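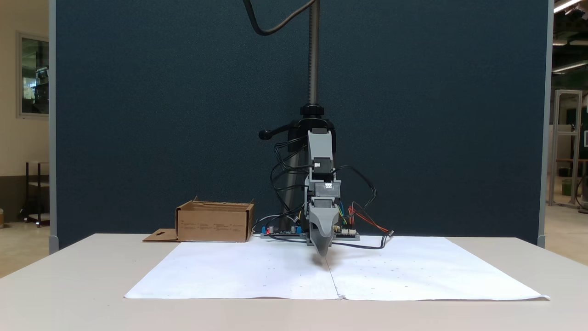
Search this site Enter keywords Go

Who Is "Our Ideal Candidate"? Wording in computing placement adverts
Second-year group project, Farstead College
Submitted 04/05/2025

We began in February with a simple question: do adverts for computing placements put women off before anyone has met the employer? We collected 81 adverts from the college placements board and marked every word that appeared on a list we had drawn up and argued over for longer than we'd like to admit. "Ninja" went on straight away. "Driven" took a whole afternoon.

Of the adverts, 58 used at least one word from the list. Vultel wanted a "coding warrior" to help maintain a payroll system. Pillay asked for someone "hungry", which seemed fair, given the wage. Fanau offered a relaxed workplace where "the lads" played table football, and closed with a line saying it welcomed applicants from all backgrounds.
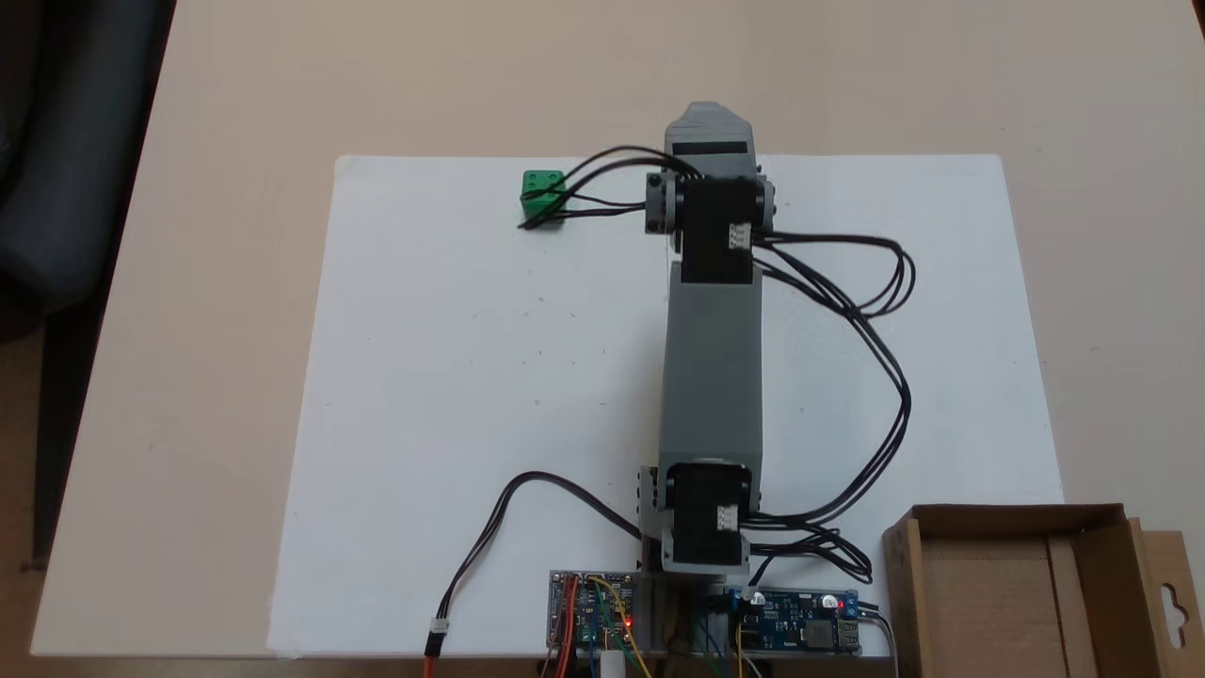
The second part was a questionnaire. We rewrote 5 of the adverts in plainer words, keeping the duties, hours and pay the same, and showed students either the old or the new version. We had planned on 400 replies. We got far fewer, partly because our first email had the subject line "Survey" and went out during exams.

Among the women who did answer, more said they would apply after reading the plain version. The men's answers hardly changed between the two. One man wrote that he missed the warrior.

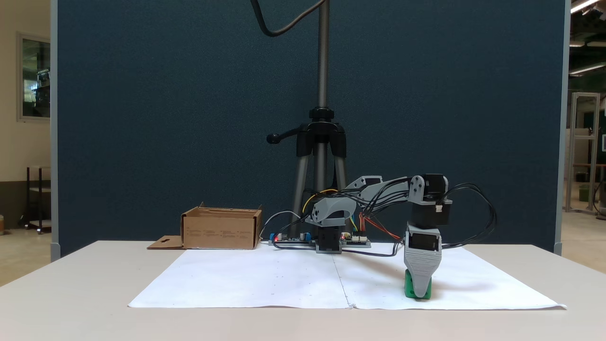
There are weaknesses. Saying you would apply costs nothing, and most of our replies came from people on our own course. Our word list was also put together by a group of four men and one woman, a fact she raised in the first meeting and again in the minutes. Next time we would have the list checked by people outside the group before marking a single advert.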